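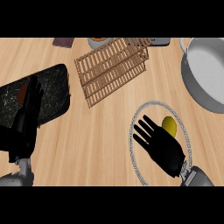

Une cuisine simulée : deux bras, une planche à découper, un fruit jaune, sans doute un citron, sur son assiette de verre.

Éloge de la démonstration ratée
15/4/19, par Viorica Matei

Imprimer | Envoyer par e-mail

J'adore les exemples bancals ! Chez Clanddale, nous avons enregistré 2 369 démonstrations en cuisine virtuelle, et Joris Mulder voulait en jeter 400 : gestes hésitants, fruit lâché, main qui repart de travers. Gardons-les, bien étiquetées. Un système nourri de gestes parfaits ne sait pas quoi faire dès que le citron roule un peu (et il roule toujours). La simulation nous permet de recommencer sans rien casser, de déplacer l'assiette, de changer la lumière, quelle chance ! Alors profitons-en pour montrer aussi comment on se rattrape. J'en relis une centaine avec Joris d'ici juillet, et je parie qu'il changera d'avis.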